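Speaker notes – perception and grasp planning for soft items
Gerasimos Sotiropoulos, 24 Jan 2020

Slide 1. Title
Say name, say Casirmont group. Talk covers software only. Hardware questions go to the poster.

Slide 2. The problem
A rigid object has a pose. Six numbers and you are done. A shirt in a basket has no pose that helps you. What the planner needs is a place to close the fingers and a direction to pull.
Do not spend time on related work here. The references are on slide 14.

Slide 3. Stack overview
Point at the boxes left to right. Segmenter, grasp proposer, arbiter, trajectory planner, low-level control. The first two run on the head camera stream. The arbiter is the new part and gets most of the talk.
The message layer is Pimthorpe, unmodified. Logs are replayed through the same interfaces, so a bug seen on the robot can be stepped through at a desk.

Slide 4. Segmentation
The old version produced one mask per garment. It failed on striped and two-tone clothing: every strong color edge became a boundary, and one shirt came out as several items. The new version predicts layers and fold edges, and leaves garment identity open until something has been lifted.
The test set is 799 labeled views. Of these, 221 contain more than one fabric color inside a single garment. Report the two groups separately. The average hides the problem.

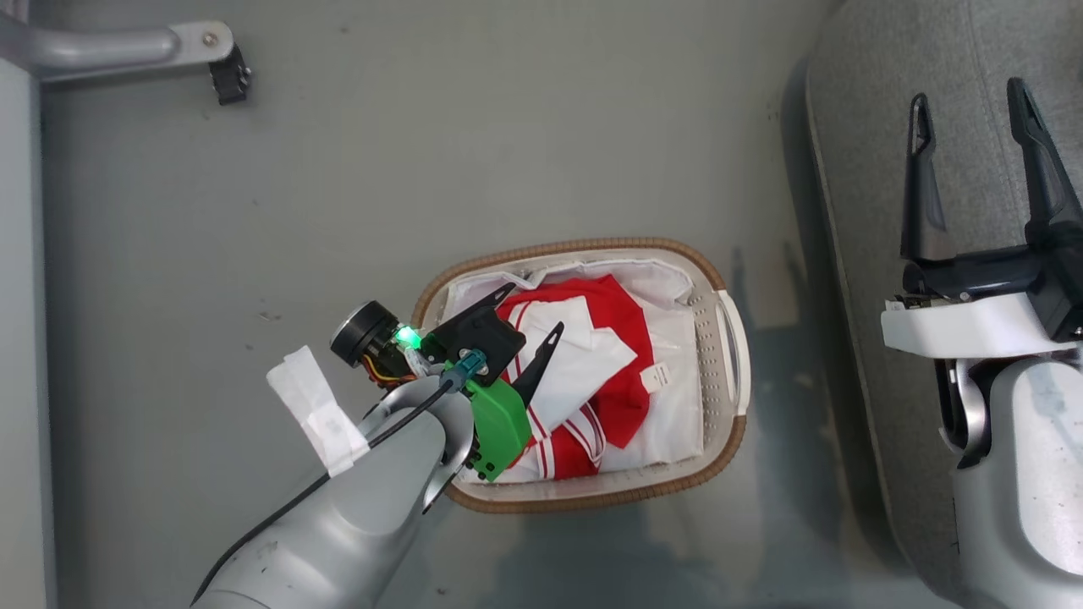
Grasp proposals come from fold edges first and raised points second. Each proposal carries a contact point, an approach vector and an expected layer count. The layer count is the weak part. It is a guess from shading and depth, and depth on white cloth is noisy.

Slide 5. The arbiter
Two arms, one basket. The arbiter assigns each proposal to an arm or rejects it. Costs, in order: clearance from the rim, clearance from the other arm, joint margin, proposal score.
Stress the rim term. With a flat-bottomed container model, the planner brings the lower finger in through the wall. We now fit an oval and inflate it by 27 millimeters – crude, but it runs every cycle.

Slide 6. Replanning
The cloth moves when touched. Any plan older than the last contact is thrown away. Christodoulou's group will ask about warm starts. Answer: we keep the arm trajectory as a seed and drop the grasp target.

Slide 7. Failures
Show the Lesside log. Both arms picked proposals on the same garment, and the arbiter treated them as separate items. Fix is a shared-layer penalty, merged this month.
Self-shadow on the floor is still open. The segmenter sometimes labels it as dark fabric outside the container. Current workaround is a mask from the arm model.

Slide 8. Questions
If short on time, skip slide 6. Keep the log player open in the second window.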